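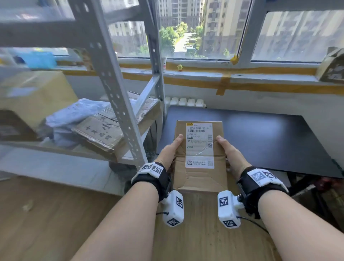

Bedding is the part of a Hevus bin that everybody rushes, and it's the part that makes the biggest difference to your worms! A good deep bed holds moisture, lets air through, and gives the worms something to eat while they settle in. You almost certainly have the main ingredient at home already. A small brown shipping box is perfect, creased flaps and scuffed bottom edge included, once the label and the clear tape are off it. Plain egg cartons and paper towel tubes are great too, and so is the box your groceries came in, as long as it isn't waxed.

Before you start

You will need the bin base, both working trays, the lid, a bucket, a spray bottle, a pair of scissors, and a big armful of cardboard. Keep the worms in their breathable bag in a cool, shady spot until the bed is finished. They'll be fine there overnight.

Note: The Hevus is an indoor bin. It can live in a garage or on a covered porch if the temperature stays above 58°F, but in December most of you will want it in the kitchen or the laundry room.

Preparing the bedding

1. Peel off every label and every strip of tape. If a label won't lift, cut that panel away and put it in the trash.

2. Pull out staples and any plastic windows. Run your fingers along the seams to check for the stringy kind of packing tape, which looks like paper but is full of plastic threads.

3. Tear the cardboard into strips as wide as your thumb. Tearing goes much faster along the grain (the direction of the little tunnels inside). Two people can get through a whole stack during one radio show, and kids love this job.

4. Soak the strips in a bucket of cool water until they go limp. If your tap water smells strongly of chlorine, fill the bucket the night before and leave it out.

5. Lift out a handful and squeeze hard. You want a wrung-out sponge: damp all over, with a drop or two coming out and no stream.

6. Fluff the strips apart with your fingers as you drop them into the first tray. Fill it to the line molded on the inside wall. It will look like far too much, and it will sink by half!

7. Sprinkle a handful of garden soil or old potting mix over the top and stir it through. The grit helps the worms grind their food.

CAUTION: Do not use glossy, foil-lined, or heavily printed cardboard. Do not use anything that has held paint, cleaning products, or pesticides. If you don't know what a box held, leave it out.
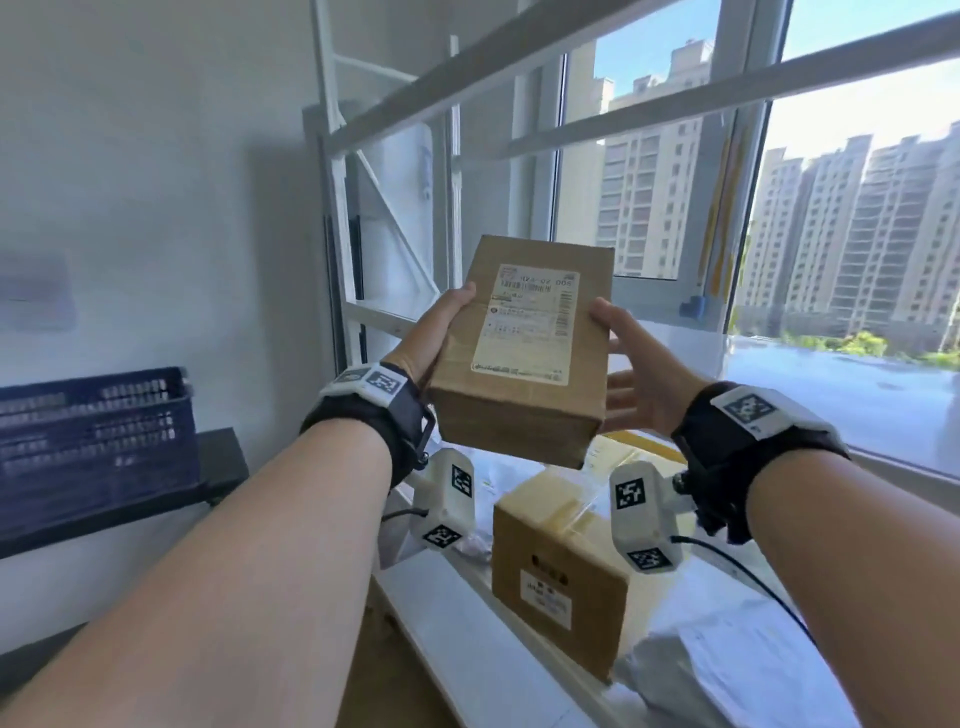

Photo: Catinca Moldovan / Ritmont Garden Library

Adding the worms

1. Set the tray on the base and check that the drain tap is closed.

2. Make a shallow hollow in the middle of the bedding with your hand.

3. Empty the bag into the hollow, packing material and all. The worms may be in a tight ball, and they may look sleepy or thin. That's normal after a trip.

4. Don't cover them up. Leave the lid off under a bright light and let them work their own way down. Watching them go is my favorite part of the whole setup.

5. When the surface is clear, lay one sheet of damp newspaper over the bedding and put the lid on.

Note: A few worms will climb the walls the first night. Leave a lamp on near the bin and they'll head back down. If they're still climbing after four nights, the bedding is too wet. Mix in a few handfuls of dry strips and open the tap over a saucer.

First feeding

Wait two days, then bury a small cupful of soft scraps in one corner. Melon rind, salad leaves, and used coffee grounds all go over very well. Feed the next corner only when the first is mostly gone. Our tester Emanuel Surdu fed his bin every evening out of pure excitement and ended up with fruit flies, so please be patient with it. After 13 days you can start feeding on a regular schedule (see the feeding chart on the inside of the lid).

CAUTION: No meat, dairy, oil, or salty leftovers. Citrus peel in tiny amounts only.

Keeping a box of spare bedding

Keep a bag of dry, torn strips next to the bin and drop in a handful each time you feed. It soaks up the wet from the scraps and keeps the smell sweet and earthy, like the ground after rain. Irina Ghiță, who wrote the first version of this guide, keeps hers in a pillowcase hung on the back of the door. Any dry cloth or paper bag will do. Don't seal damp strips in plastic, or you'll open it to a fine crop of mold.

When the bedding has turned dark and crumbly and you can't pick out the strips anymore, add the second tray as shown in the next section.

Search the guide
Enter a word or topic
Go

Related
Adding the second tray
Draining and using the liquid
Fruit flies, mites, and other visitors
Harvesting your first castings
Bin care while you're on vacation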